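Stamus Laundry Corner
README for the laundry part of the Stamus household set
Maintainer: Boris Angelovski
Last edited: 11 June 2026

Summary

Stamus is a collection of written notes and pictures of ordinary housework, kept by the Fevatholm home studies group. This folder covers the laundry corner only: loading and unloading a front-loading washing machine, moving clothes and towels to and from a basket, and the floor and appliances next to the machine. The kitchen and hallway folders have their own README files and use a different numbering, so don't merge them without reading the notes in those folders first.

The folder holds 53 entries. Each entry is one load or one unload, with a short text note and one or more pictures. 40 entries have notes that were checked by a second reader. The other 13 are usable but may have spelling mistakes and missing fields.

Place

All entries come from the same corner of one room at Vondholm. The washing machine is white, with a round door at the front and a gray rubber gasket around the opening. The filter cover is a round hatch low on the right side of the front panel. A blue-and-white energy label is stuck near the bottom on the left. A second white appliance with the name FEELBIRD on it stands to the right of the machine. It is listed in the notes as "side unit" and we have left its type blank, because earlier readers filled in different things.

The floor is gray and has scuffs and small dark marks on it. The marks are part of the floor as far as the notes are concerned. Do not list them as dropped items.

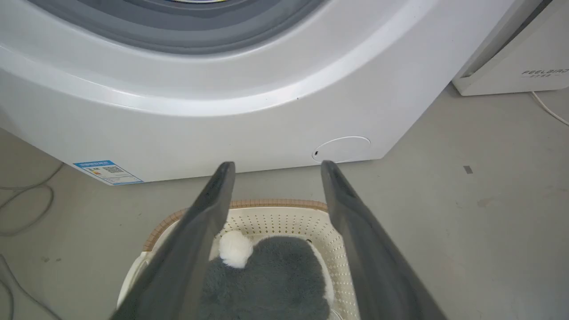
Figure 1. Lower front of the washer, with the filter cover at right and the side unit beyond it.

Cables are another matter. Some entries mention a cable on the floor to the left, and the side unit has its own white cord on the right. If a note says only "cable," it means the one on the left. The cord of the side unit is always called "cord." This was settled after the first batch, and the old entries were fixed to match.

Fields

entry_id: number of the entry inside this folder. Numbers are not reused.
direction: "load" for into the drum, "unload" for out of it.
items: plain names of what is being moved. Use "towel," "shirt," "pants," "sock," or "cloth." If you can't tell what something is, write "garment" or "cloth" and stop there.
color: one word, or two if needed (dark green, light blue). Leave it blank for patterned items.
container: normally "basket." See below.
door: "open," "closed," or "ajar."
drum_left: anything still in the drum when the note was written.
remarks: free text, 48 words at most.

The items field takes a comma-separated list. A pair of socks is entered as two socks, even when they are rolled together. Fitted sheets and duvet covers were left out of this folder and went to the bedroom folder, where there was more space to spread them out.

The drum

Write "in drum" for anything fully inside the opening, and "at gasket" for anything lying across the rubber. Small things get caught in the fold of the gasket more often than we expected when the fields were drawn up. A sock stuck there counts as "at gasket" and the entry should not be marked finished.

Dark clothes are hard to see against the back of the drum. If a reader was unsure whether the drum was empty, drum_left says "unsure." Please keep that value. Someone replaced it with "none" across the whole folder in October and the change had to be undone by hand from the paper notes.

The basket

The basket is beige plastic with a brown rim and openings in the walls. It stands on the floor below the door of the machine. Things lying in the basket are "in basket" even if a sleeve or corner hangs over the rim. If more than half hangs out, use "over rim."

Towels and fuzzy cloths are the most common problem for the items field. Readers tend to write "towel" for any thick fabric. The rule we use is that a thing is a towel only if you can see enough of it to be sure, and otherwise it is a cloth. A dark green cloth with a white edge comes up under both names in the older notes. We did not go back and change those. 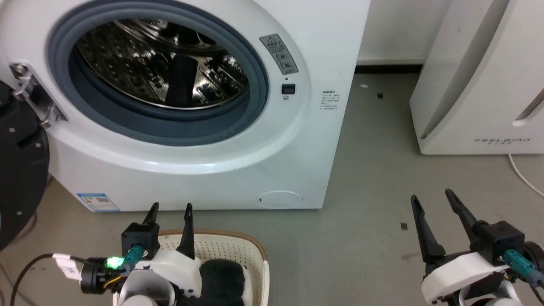 Stan wrote in after reading a draft of this page and said the basket rule was too loose. In his own house half of the laundry hangs over the side of the basket by the time the drum is empty, and he would want a separate value for things that touch the floor. He also asked why wet and dry loads are not kept apart, since a wet towel gets picked up in a different way and takes more pulling to come clear of the door.

The first point has been taken up. "Touching floor" can be used from now on as an extra value next to "over rim." The second one we can't do for the existing entries. Nothing was written down about whether the clothes were wet, and we don't want readers guessing from pictures. New entries will get a field named "damp," to be filled in by the person doing the laundry.

Known problems

The door field was added late. In the 13 unchecked entries it is often blank, and a blank there does not mean closed.

Black and navy are mixed up in a number of notes. If color matters to you, treat them as one value.

Detergent, softener, program and temperature are not recorded anywhere.

The set shows one machine and one basket in one room. It says nothing about top-loading machines, dryers or shared laundry rooms.

Use

The notes and pictures may be used for teaching and for study inside Fevatholm. Ask before passing them on. Corrections go to Boris Angelovski with the entry_id and the field name in the subject line. One correction per message is easiest, but a list is fine if all of it concerns the same field.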